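Grustetti picks up the little film about a brother who won't come home

It has been a good October for Igor Čierny, whose second feature, Pludia, was picked up on Friday by the distributor Grustetti and will open in 12 cities before Thanksgiving.

If you missed it on the festival rounds (and most of us did, bless those 7 a.m. press screenings), Pludia follows a ferry mechanic, played by Paavo Turunen, who spends one long winter writing letters to a younger brother who has stopped answering them. It's a movie about forgiveness, and a patient one, and it asks you to sit with a man who hasn't earned it yet and may not want it. I cried at the soup dinner. I won't say more than that!

Čierny wrote the script with Tzu-hsuan Lam over seven years, mostly by mail, and Lam told the crowd after the Amton screening that the ending changed so many times she had to ask him which one they'd shot. "Igor kept letting the brother off the hook," she said, laughing, "and I kept putting him back on."

The Amton house holds 800 people and it was full up to the balcony, with a line of folks outside still hoping. Kazuhiro Ogura's score, all low piano and creaky accordion, got a round of applause of its own during the credits, and Minoru Uchida, who plays the harbor priest with about four lines and the kindest face you ever saw, had to stand up twice.

Grustetti is also planning a run of church hall and library showings in the spring, with a discussion guide, which seems a lovely fit for a story like this one.

3,494 shares | 3 comments

Comments

marlene_k: Saw it at Amton. My husband and I talked the whole drive home.

Dovetail: Is it okay for a 12-year-old? Mine loves Turunen.

pastor_reg: Please let one of those library dates be near us.

Recent items
Yoshida: Season Two Gets a Start Date
Five Quiet Movies About Fathers
Our Review of The Orchard Keeper's Wife
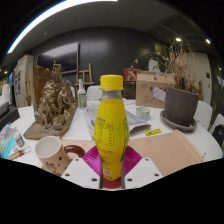

Bottle with a yellow cap and label.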